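**Open day at Dostside: the two-handed Imura**

Tuesday's demonstration was free, as was the coffee, and I have opinions on both. The coffee gets two stars.

Dostside had the Imura set up in front of a black curtain. I stood for 48 minutes, close enough to hear the joints, which make a noise like someone thinking about opening a drawer.

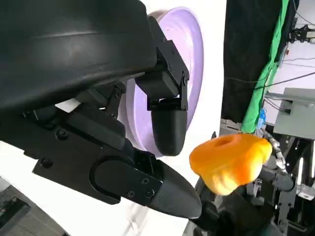 The job is plating buns. My toddler holds a bun with less ceremony, but my toddler can't be booked by the hour, and the Imura can, at $500 for a half day with an operator.

What I liked were the hands. The fingers are slim enough to work over a plate without hogging it, and the tips are rounded. I'd still like a softer pad for anything with icing. The Lovetti I saw in May had a two-jaw clamp and treated pastry as an opponent.
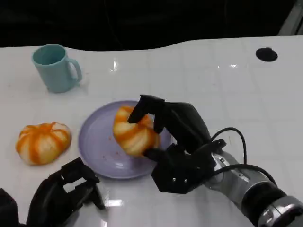 *The right hand with a pumpkin bun, over the lavender plate.*

Complaints: the cable at the wrist loops up high enough to snag a sleeve, and a tabletop this shiny throws glare back at anyone trying to watch. The printed handout runs to 720 words and spends most of them on the word "seamless." 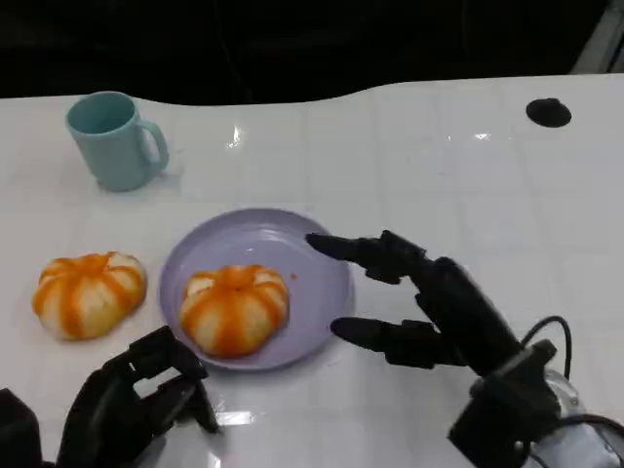
Page 955

Would I buy one? I run a bakery counter, so no. A rental for the holiday window, maybe, if Dostside will put the cable in a sleeve. The Žukauskas open day is next on my list, and I'm bringing my own coffee.

Three and a half stars.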